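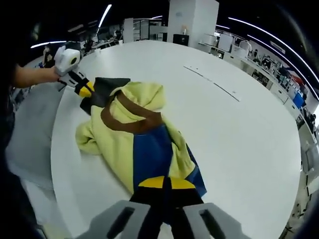
Hooded sweatshirt on a round table. Clothing is one of the 10 categories in the Lundano method.

Lundano method

The Lundano method is a way of estimating the energy use and greenhouse gas emissions tied to the goods a household buys, keeps and throws out. It was developed at the Saarela Institute, an independent research institute working on energy and environmental policy, and takes its name from the town where the first survey was carried out. It is used mainly by municipalities that want a local figure for consumption emissions and do not have the staff to build a full economic model.

The method differs from a territorial inventory, which counts emissions released inside a boundary. A territorial inventory leaves out a refrigerator made overseas, apart from the power it draws once it is plugged in. The Lundano method assigns the emissions from making and shipping the refrigerator to the household that owns it, spread over the years it is expected to stay in use.

Background

Work on the method began after a regional energy plan for Lundano was criticized for covering only heating, electricity and vehicle fuel. The institute was asked to prepare a supplement on goods. Its staff first tried to work from retail sales data, but the sales figures were grouped by store type and could not be matched to individual products. Second-hand purchases and gifts were missing altogether.

The supplement was therefore based on a household survey. Residents were asked to record what they owned in each category, when they had acquired it, and whether it had been new or used. The first full survey covered 2,682 households and was carried out in August, when students were out of town. Later reviewers noted that this left rental housing near the college underrepresented. A correction for tenure type was added in the second edition of the handbook.

Categories

Goods are sorted into 10 categories: large appliances, small appliances, electronics, lighting, furniture, floor coverings, bedding and linens, clothing, footwear, and tools and garden equipment. Food, vehicles and building materials are excluded, as they are normally covered by other inventories. Books and toys were considered for inclusion and left out because response rates in the trial were low.

Each category has a default service life and a default emission factor. A municipality may replace the defaults with local values if it documents the source. In practice most replace only the factors for large appliances, where the electricity supply makes a noticeable difference to the result.

Procedure

A Lundano estimate is prepared in four stages. The first is the household survey, on paper or online. The second is cleaning, in which duplicate forms and unlikely entries are checked against the original answers. In the third stage, the quantity in each category is multiplied by the emission factor and divided by the service life to give an annual figure. In the fourth, the annual figures are scaled up to the whole population using census counts for dwelling type and household size.

Used goods are treated differently from new ones. An item acquired second-hand carries only the share of its emissions that falls within its remaining service life. If an item is already older than its default service life, it is counted as zero. This rule has the effect of rewarding households that keep things for a long time, and the handbook states that this was intended.

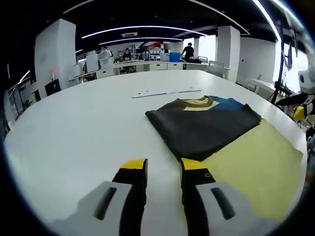
This page was last edited on 26 Jul 2024.

Use

The method has been applied in 131 municipalities. Most are small or mid-sized, and several have repeated the survey to compare results over time. The town of Vidholm used its estimate to set priorities for a repair grant, which at first covered appliances and was later extended to furniture. Irnell County prepared a single estimate for all its municipalities and published the results by postal area, a practice the handbook now advises against where fewer than 50 forms have been returned from an area.

Results are usually reported per person and per year. They are not meant to be added to a territorial inventory, since some emissions would then be counted twice. A number of early reports did this in their summary tables, and the current reporting template keeps the two figures on separate pages.

Criticism

The most common criticism concerns the reliance on residents' own records. People tend to remember furniture and large appliances well, but undercount clothing, linens and small electronics kept in storage. A comparison study in Vidholm, in which interviewers went through nearly 4,000 entries with the residents who had made them, found that clothing had the largest gap between the first and second counts. The institute responded by adding prompts for closets, basements and off-season storage to the form.

A second criticism is that the default service lives are too even. The same value is used for all items in a category, so a work boot and a sandal are treated alike. Supporters of the method reply that finer divisions would make the form too long for most households to finish.

It has also been argued that the zero rule for older items understates the electricity used by aging freezers and other appliances. Electricity in use falls outside the method and should appear in the territorial inventory, but readers of a goods report on its own may not be aware of this.

See also

Consumption-based accounting
Embodied energy
Life-cycle assessment
Product lifespan
Waste audit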